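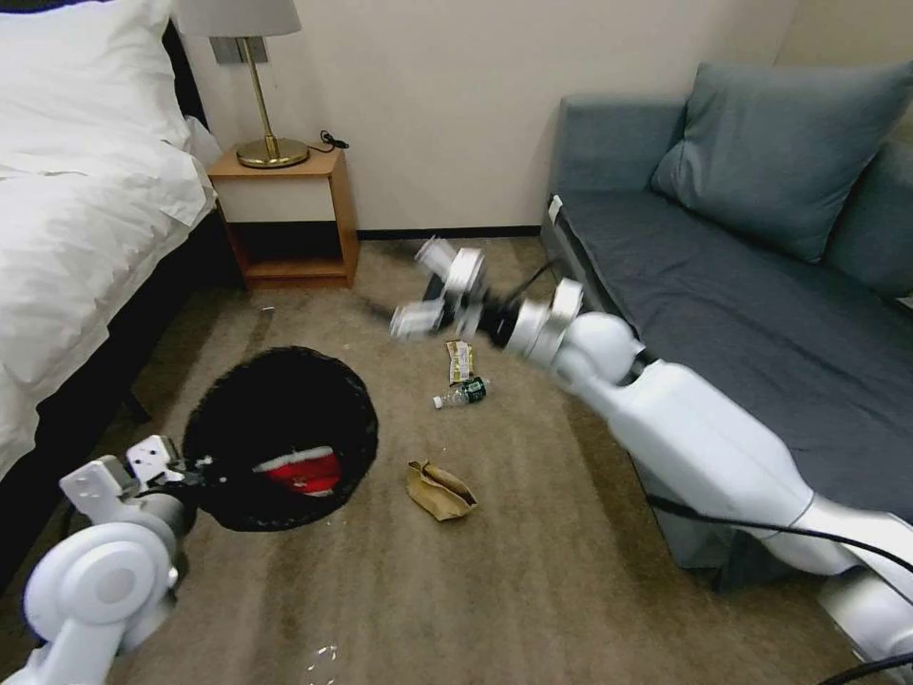
Frequently asked questions: Stelton room turnover service

Leltska supplies the Stelton two-armed robot to motels, serviced apartments and student residences on a monthly hire plan. The answers on this page cover rubbish pickup in guest rooms, which is the first task in the plan and the one we get the most mail about. Last updated 2024-06-17.

What does the rubbish pickup task include?

Stelton collects loose litter from the floor of a bedroom or lounge area and puts it in a bin or basket. Typical items are snack wrappers, paper bags, small plastic water bottles and scraps of packaging. It works on carpet and on hard floors. It does not strip beds, vacuum or clean bathrooms under this plan.

Does it need a special bin?

No. An ordinary round wastebasket is fine, with or without a liner. The robot can hold a light basket in one gripper and pick up with the other, or it can leave the bin on the floor and drop items in from above. Your site supervisor chooses between the two in the room settings. We suggest the floor setting for anything heavier than a mesh or thin plastic basket.

Why two arms?

One arm looks after the bin and the other looks after the litter. Light bins slide on carpet and tip when they are bumped, so it helps to have a gripper near the rim. Two arms also let the robot work in the gap between a bed and a sofa without driving back and forth.

How does it handle soft or crumpled wrappers?

The gripper has two fingers and closes slowly until it meets resistance. Foil and film wrappers are picked up by whatever edge or fold is easiest to reach, so they often hang at an angle on the way to the bin. The robot lifts the wrapper over the opening before letting go.

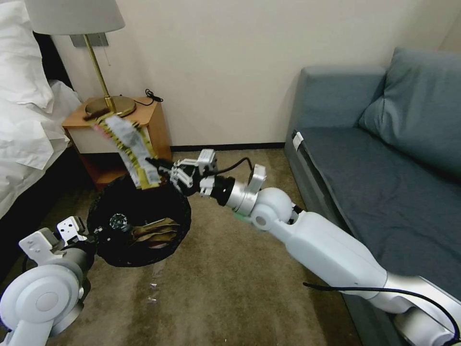 Long wrappers are lowered further than short ones so that the trailing end goes in first. If an item catches on the rim, Stelton makes one more attempt and then records the item as unfinished in the room report.

Will it pick up very small pieces?

Not reliably. Crumbs, torn corners and bits of paper smaller than a fingernail should be left for the vacuum. You can turn on fine pickup in the settings, but it adds time to every room and we don't recommend it on patterned or deep-pile carpet.

What about recycling?

The standard plan uses one bin per room. Sites that separate bottles and cans can add the sorting option, in which the robot sets recyclables aside beside the door for staff to collect. Deposit containers are treated the same way as other bottles.

Could it throw out something a guest wants to keep?

It only takes items from the floor, and only those on the approved list for your site. Anything it doesn't recognise stays where it is and is flagged. Phones, chargers, jewellery, clothing and papers are never on the approved list. Items on beds, sofas and nightstands are outside the pickup area. We still ask that rooms be checked by a person before and after the task.

Does it work around furniture and lamp cords?

Yes, provided there is a clear path from the door. Tuck cords up off the floor where you can. The arms will reach along the front of a sofa or bed but not underneath.

Can staff be in the room?

Staff may be in the room but should stay out of arm's reach while the robot is moving. The stop button is on the rear of the base. Guests should not be present.

How many rooms do I need to make it worthwhile?

The smallest site on the plan has 70 rooms and the largest has 282. Below that range we usually suggest sharing a unit with a neighbouring property. Leanne Treloar in our sales office can work through your room numbers with you.

What does it cost?

Set-up is a single charge of $1,000 per site and covers room mapping and staff training. Monthly hire is quoted by room count and length of contract.

Who does the repairs?

Bhardwaj handles servicing, including gripper fingers, cables and batteries. Fingers wear fastest and are replaced at each scheduled visit. Kianoush Kazemi coordinates bookings and can arrange a loan unit if yours has to leave the site.

Can I see one working first?

Demonstrations are held in our furnished rooms at Menstead. Bring your own bin and some typical litter if you like. To book, ask for Hedvig Dalen through the contact form and include your preferred dates and the number of people coming.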